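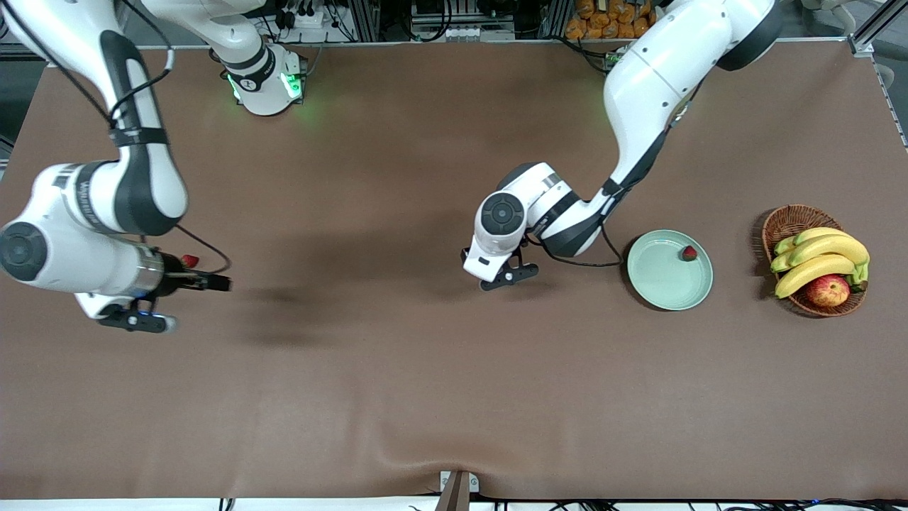

How do you handle fresh strawberries without bruising them?

Pick them up one at a time by the sides, with only as much pressure as it takes to keep them from slipping, and set them down in a single layer.

I learned this the slow way, after years of tipping whole boxes into the sink and wondering why my berries went soft by supper. We get ours from a little farm stand out in Mullness, and in June I can't seem to come home with less than 5 pounds (I have tried!).

Start by getting your table ready. Spread out a clean cloth you don't mind staining, something matte and a bit thick, and smooth it down with your palms. A wrinkle or two won't hurt anything, but a berry will happily roll off a bare tabletop, and cloth slows it down nicely.

Next, sort. Lift each strawberry with two fingertips, turn it once in the light, and decide where it belongs. Firm ones go in the keeping pile. Soft ones go in a bowl for jam or for whoever is standing nearby. Anything with fuzz on it goes straight to the compost, along with any mushy neighbor it was touching.

Leave the green caps on, and please don't wash the keepers yet. Line a shallow container with paper towels, lay the berries in with a little room between them, and set the lid on loosely. My refrigerator runs at 33 degrees on the bottom shelf, and that's where they live.

When you're ready to eat them, rinse a handful under cool water, pat them dry, and only then twist off the caps. If you'd like to freeze the extras, cap and dry them first, then spread them on a tray for 2 hours before bagging, or you'll end up with one big pink brick like I did my first summer.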